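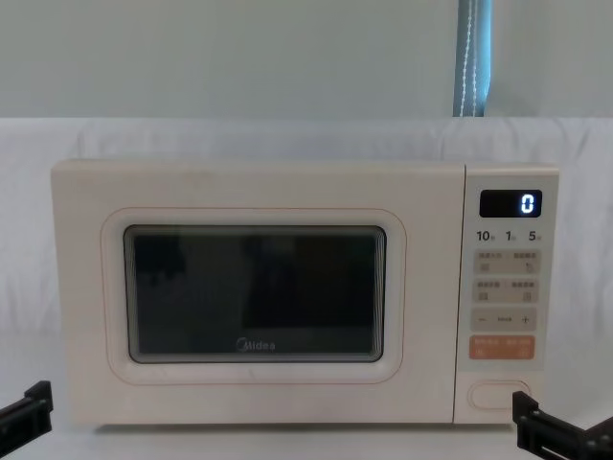 Section 5: Faults during the microwave task

5.1 When to use this section

Use this section when the door-release step of the microwave task stops with a fault, or when you have stopped it yourself. It covers three conditions: a missed press, a stalled press, and an oven that has moved on the cloth. For faults in the arm joints or the power supply, go to Section 7.

The steps assume the standard Ikley bench with two arms, the Keradar controller and the Clolta grippers. If your bench has the older Szűcs brackets on the right arm, read the note at the end of 5.4 before you start.

CAUTION: Press the emergency stop before reaching into the work area. A paused program can start again without warning if the controller receives a queued command. The pause key on the pendant is not a safety stop.

CAUTION: Do not rest a hand on top of the oven while either arm has power. The arms do not detect a hand in that position.

5.2 How the fault shows itself

The task asks the right gripper to press the door-release button with the tip of its upper jaw. The button is the oval one at the bottom of the control panel. The left gripper waits low on the other side and takes hold of the door edge once the door has opened.

A missed press gives fault code 12. The jaw has travelled its full distance and the controller has felt no resistance. In most cases the jaw has passed beside the oven or stopped short of it.

A stalled press gives fault code 9. The jaw has met resistance and the controller has reached its force limit, but the door has not been seen to open. The jaw may be on the button, or it may be pushing on the panel next to it.

A moved oven has no code of its own. You will usually see a code 9 followed by a code 12 on the next attempt, as the first press pushes the oven back and the second one cannot reach it.

5.3 Making the bench safe

1. Press the emergency stop and wait until the status lamp on the controller is steady red.

2. Look at the right gripper from the side. If the jaw is touching the oven, do not pull the arm away by hand. Go to step 3. If it is clear of the oven, go to step 5.

3. Turn the key on the controller to Service. Release the emergency stop and keep your other hand on the enabling switch.

4. Select Retract, right arm, slow. Hold the key down until the jaw is well clear of the panel, then press the emergency stop again.

5. Read the oven display. If it shows 0, no time has been set and you can continue. If it shows any other figure, unplug the oven at the wall before going on.

6. Write the fault code and the position number from the pendant in the bench log. Both are lost when the controller is reset.

CAUTION: A press that lands too high can reach the start and stop controls. Never leave an empty oven running. If you hear the oven start, unplug it first and deal with the arms afterwards.

5.4 Finding the cause

1. Check the cloth under the oven. Smooth it flat by hand. A fold under one of the feet will tilt the front of the oven, and the button will no longer be at the taught height.

2. Check the oven against the position marks on the bench. Lift it to move it. Sliding it drags the cloth and leaves a new fold.

3. Open and close the door by hand, using the button. The button should move freely and come back out. If it sticks, clean round its edge with a dry cloth and try again. If it still sticks, change the oven.

4. Look closely at the door and the panel for cracks. Smudges and slight discoloration on the plastic do no harm. Do not use an oven with a cracked window or a door that does not close fully.

5. Check the bolts on the right gripper for tightness. A loose bracket lets the jaw droop when the arm is stretched out, and the press then lands below the button.

6. Close both jaws and open them again from the pendant. They should move smoothly and stop at the same point each time.

Note: On benches with Szűcs brackets the upper jaw sits further forward. Position numbers taught with the Clolta bracket cannot be used. Teach the press point again after any change of bracket, even if the first few presses seem to work.

5.5 Teaching the press point again

1. With the key at Service, move the right arm slowly until the upper jaw is in front of the button and in line with its centre. Leave a gap – the jaw must not touch the button yet.

2. Save this position as Approach.

3. Move forward in single steps until the door opens. Save this position as Press.

4. Retract to Approach and close the door by hand, with the emergency stop pressed.

5. Check that the left gripper is clear of the path of the door. The door swings out a long way and will strike the gripper if it has been left too far in.

6. Turn the key to Run and start the task at slow speed. Stay within reach of the emergency stop.

7. Repeat the press 5 times at slow speed. If there is no fault, return to normal speed. If a fault comes up again, stop and go to 5.6.

Do not raise the force limit to clear a code 9. A higher limit hides a badly placed press, and the extra force goes into the panel or pushes the oven back.

5.6 If the fault returns

Take the bench out of use if the same code comes up 3 times after teaching. Leave the arms parked, switch off at the controller and hang the red tag on the key.

Send the log page to Itzel Robles in bench support, with the bracket type and the software version from the pendant. Say whether the oven had moved and whether the press point had been taught again – without this, support will ask you to repeat 5.4 from the start.

Do not swap grippers between benches while you wait for a reply. Each gripper is matched to its own controller, and the jaw settings do not travel with it.

Section last revised May 16, 2021. Replaces the single-page fault sheet issued in December.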